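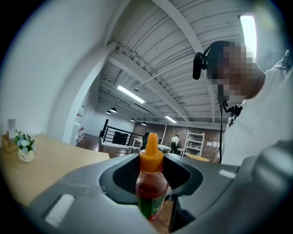
Media Releases > Equipment & Planning

July 9, 2026
By Soledad Pennington, Bresureo

Bresureo opens bookings for its equipment planning program, Veltinitz

I've been wanting to write this one since January, so forgive me if I go on a bit! As of today, Bresureo is taking bookings for Veltinitz, our planning program for small outfits that want to buy hand-held grippers, and maybe robot arms down the track, and don't know what to put in the budget.

I look after purchasing here, and the first budget I ever wrote for this sort of gear was a shocker. I had a line for the grippers and a line for freight, and that was it. I'd left out spare fingers, cables, headsets, storage, insurance, the tables, and the hours people would spend learning to use it all. We got there in the end, but I spent a lot of that year asking for more money (my favourite thing, as you can imagine).

Veltinitz is the worksheet I wish I'd had. It has 27 budget lines, and you fill them in with one of our planners over two sessions. In the first we talk about the jobs you want done. Is it wiping tables, is it bottles and jars, is it folding? In the second we price it, and you leave with a plan you can put in front of whoever signs the cheques.

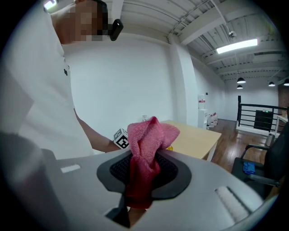

A pink microfibre cloth clamped in a light gray hand-held gripper.

Cloths and squeeze bottles are where I'd tell anyone to start, by the way. Both are cheap to buy and they ask very different things of a gripper, so try them on whatever you're looking at before you put in an order. Ask the supplier for a loan unit. Plenty will say yes, and if they say no, ask what a week's rental costs and put that in the budget too.

We ran the pilot with Ivden, a cleaning supply company with a small test space in Hawthorne. They came in wanting to buy everything at once and went home with a plan spread over two budget years, spares included. They've also pushed their arm purchase back to the second year, and I think that was a good call. Their feedback gave us the training line and the repairs line, both of which are now in the standard worksheet.

The program costs $286 per organisation and covers both sessions, the worksheet and a follow-up call after 7 weeks. We don't sell grippers and we don't take a cut from anyone who does. Bookings are open now through our planning desk, and if you've already got a half-finished budget, bring it along, coffee stains and all.

Media contact: Soledad Pennington, Bresureo planning desk
© 2026 Bresureo. All rights reserved. | Back to top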